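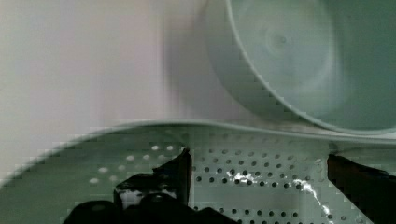
Support > Kitchen > Bowls and Strainers > Closed tickets

Posted in April by Fadi Obeidat, Maleo customer care

Ticket 200: strainer pulls out of the bowl when lifted, and the bowl keeps a smell

Status: closed

The customer wrote to us at breakfast time with two complaints about a Trudalel bowl and strainer, and since both of them come up fairly often I have kept my notes long and left them open for other people to read. She rinses rice and lentils nearly every day, and she told us that the strainer had started gripping the bowl so tightly that she had to wrestle them apart over the sink, usually with supper going everywhere. I asked her first to take the two pieces apart and set them out in good daylight, with the big mint-green bowl tipped so she could see right down to the little ringed circle molded into the bottom, and the perforated piece where she could look along the rows of holes. That circle is handy to know about, because starch likes to settle in the fine rings and you can scrub the rest of a bowl until your arm aches and still miss it.

Her reply came before lunch. She had found a chalky film in the rings and a sort of gray crust under the curved rim of the strainer, which she said she had never once thought to wash (neither had I, at home, until I took this job). She also mentioned that the pair lives nested in a cupboard above the dishwasher, put away while still a bit damp.

What I suggested, first round:

Fill the bowl with warm water and a good splash of white vinegar, lay the strainer in it, and go do something else for 18 minutes. Then take an old soft toothbrush to the underside of the rim, all the way around, and to the circle at the bottom of the bowl. Wash with ordinary dish soap, rinse well, and dry both pieces with a towel. Please no steel wool! It leaves tiny scratches, and starch holds on to those even better than it holds on to the rings.

Afternoon update. The film is gone and the pieces slide apart much more easily, but the smell is still there. She describes it as "old onion, with something behind it." I asked whether she ever leaves food sitting in the bowl, and she wrote back very cheerfully that yes, her husband marinates in it overnight, garlic and all, and had been doing so for 9 months without telling her.

Second round, for the smell:

Mix baking soda with just enough water to make a paste, spread it over the inside of the bowl, and leave it until morning. Rinse, then stand the bowl somewhere it gets fresh air. I told her it might need doing twice, and to move the marinating to a glass dish from now on, which I gather led to a conversation.

Next morning. Better, she says, though not all the way. She repeated the paste and left the bowl by an open window.

Morning after that. No smell she can find, and her husband was made to check as well. The strainer still clings a little if she presses it down hard with a full load of rice in it. I explained that a snug fit is normal with wet grains on top, and that if she turns the strainer slightly before lifting, it lets go without a fight. She tried it with two cups of lentils and reports that it works nicely.

Extra notes for anybody with the same trouble:

The Matar and Hastar sets can be cleaned the same way. If only a few holes are blocked, a wooden toothpick pushed gently from the underside clears them, and you can skip the soak. Store the pieces side by side if you have the shelf space, or slip a folded paper towel between them if you don't.

I offered her a replacement strainer in case the clinging comes back. She has said no thank you for now, but the offer stays on her account and she only needs to mention this ticket.

Closed at 2 p.m. with the customer's agreement. F.O.

Contact Maleo customer care | Copyright Maleo Housewares | Back to top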